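June, natural dye notebook, back bench

Started 9.40, kettle on, extractor fan making the noise again. Carrying on with the woad and the weld, and with the argument about rinse water.

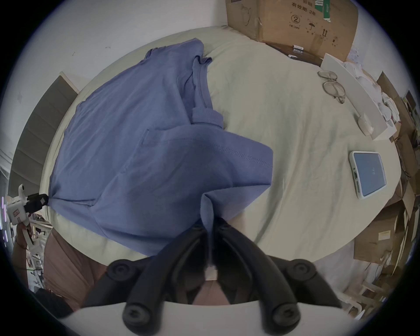

The rinse question first, as it has eaten most of the month. Rogelio's position is that Kincombe tap water is hard enough to build with and that every dull yellow we've had since spring can be laid at its door. My position was that Rogelio had forgotten to scour the wool. We have now both been proved partly right, which has pleased neither of us.

Ran three pots of weld off the same chopped batch:

- Pot A, tap water, nothing added
- Pot B, tap water, pinch of chalk
- Pot C, rainwater from the butt, strained through an old stocking to get the larvae out

12 g of dry weld per pot, alum mordant from the Stovard tub (the new one, the old one has gone to rock). Held at 38 degrees for the first hour, then brought up slowly. I say slowly. The hotplate has two settings, off and volcanic, so I spent a good deal of the morning lifting pots on and off it like a short-order cook.

A and B came out near enough the same, a proper loud yellow, the kind you'd put on a lifeboat. C is thinner and a bit greenish. So the hard water was helping the weld all along, and the dull skeins were down to scouring. Rogelio has asked for this to be recorded as "inconclusive". Recorded.

Madder is a different matter and I'm not touching it until the Bullia roots arrive. The order number is 2848 and it has been "being packed" long enough for the roots to have sprouted.

**Woad vat.** Still sulking. Smell correct (awful), surface correct (coppery scum), colour of the liquid not correct at all. It should be yellow-green below the scum and it is the blue of a school jumper, so there's air getting in. Silvana thinks I stir it like soup. She has a point. Fed it a spoonful of bran, corrected to pH 9 with soda, lid back on, blanket round it, brick on top. The brick does nothing but it makes me feel I've taken steps.

Dipped one test skein anyway, against advice. Sky blue on lifting out, washed off to the colour of a plaster cast. Filed under L for Lesson.

**Light test.** The window cards have had their full stretch on the sill. Strips half covered with foil, south side. Results, exposed half against covered half:

- Weld on wool: slight fade, passable
- Onion skin: gone the colour of a tea towel
- Woad (last year's vat, when it was still speaking to me): no change I can see
- Beetroot: there is no longer any beetroot

I'd like the beetroot result pinned above the sink for the benefit of the people who ask about beetroot at every open day. Silvana says that is unfriendly. She has not done an open day.

**Ambrosio wool.** Second bag opened. Much greasier than the first, burrs in it, and one thing that I hope was a burr. Needs two scours at least. Weighed, labelled, put on the high shelf where it can't smell at anybody.

To do:

- Chase Bullia, politely, then again
- New thermometer, the glass one reads whatever it likes
- Weld again in tap water with a properly scoured skein, Rogelio to do the scouring, me to watch
- Leave the woad alone until tomorrow. Underlined twice.

14.15. Lifted the lid on the woad. Still blue.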